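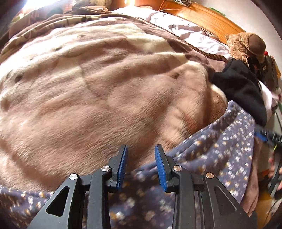 The Dredance putting track must be levelled before it is used for the first time, and again whenever it is moved to another room. A track that leans to one side will carry a straight putt away from the cup, and the player will learn to correct for a fault in the floor. Choose a hard floor or a short, dense carpet. Soft surfaces give way under the feet of the track and cannot be levelled; this includes foam matting, deep rugs and bedding. Allow clear space behind the starting end for the backswing, and check overhead clearance if children or guests will swing longer clubs nearby.

Section 3: Setting up the track

This section applies to the Prarkside Dredance with manual ball return. Owners of the powered version should complete this section first and then go on to Section 4. Text revised Jun 23, 2019.

3.1 Unrolling the surface

1. Remove the outer sleeve and keep it. The surface must be stored in it when not in use.

2. Place the roll at the cup end of the space and unroll towards the starting end, pile side up. The printed arrow on the underside points towards the cup.

3. Leave the surface flat for 90 minutes at normal room temperature. If it has been kept in a garage or shed during December or in other cold weather, leave it overnight.

4. If the ends still curl, roll them gently in the opposite direction and release. Repeat until they lie flat.

Caution: Do not use an iron, hairdryer or heater to flatten the surface. Heat damages the backing and cannot be put right.

Note: The pile has a direction. Putts towards the cup run with the pile and will be quicker than putts back along the same line. Speed marks are valid in the direction of the cup only.

3.2 Fitting the base rails

1. Lay the base rails on the floor with the slots facing inwards. The left and right rails differ; the letter is moulded into the end face.

2. Slide the cross members into the slots until each one clicks. Do not force a member that stops short. Withdraw it, check the slot for packing material and try again.

3. Fit the cup end block. The ramp must face the player.

4. Insert the fixing bolts by hand and turn each until it meets light resistance. Tighten them with the key supplied, working from one corner to the corner diagonally opposite.

5. Lower the surface on to the rails and press the edge strip down along its full length, starting at the cup.

Caution: Keep fingers clear of the hinge on the folding rail. It closes quickly once past the upright position.

Note: Bolts that have been overtightened will lift the edge of the surface. If a ball hops as it crosses a joint, slacken the nearest bolts by a quarter turn.
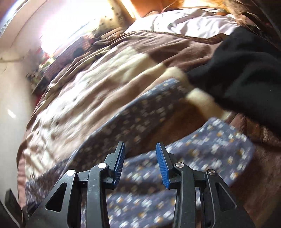

3.3 Levelling

The feet under the base rails can be wound in or out by up to 13 mm. If the floor is further out of true than this, choose another position. Do not pack the feet with card or folded paper, which will settle in use.

1. Wind all the feet fully in.

2. Place the bubble level across the track at the starting end. Raise the lower side until the bubble is central.

3. Repeat at the middle and at the cup end. Adjusting one foot may disturb its neighbour, so return to the starting end and check again.

4. Turn the level to lie along the track. The track should be flat from the starting line to the foot of the ramp.

5. Lock each foot by turning the collar upwards against the rail.

6. Roll a ball by hand from the centre of the starting line. It should stay on the centre line until it reaches the ramp. Roll it several times; a single result is not reliable.

If the ball drifts the same way each time, raise that side slightly and repeat step 6. If it drifts in both directions, the fault lies with the ball or the surface. Try a new ball, then brush the pile towards the cup.

3.4 Setting the speed

The Enarberg ramp insert is supplied fitted in the middle position. The low position suits short putts and beginners. The high position returns the ball more firmly and calls for a more positive stroke.

1. Press the tabs on both sides of the insert and lift it out.

2. Refit it at the chosen height. Both tabs must show flush with the block.

3. Play roughly 20 putts before deciding whether to change the setting. A new surface runs slowly at first and becomes quicker as the pile beds in.

Note: The Tejada alignment gate may be used at any ramp setting. Place it no closer than 6 inches to the ball, or the putter head may strike it on the follow-through.

3.5 Checks after set-up

Check the collars and the fixing bolts after the first week of use. After that, check them whenever the track has been folded. Do not stand on the ramp or the cup end block, and do not leave the powered return plugged in while the rails are being adjusted.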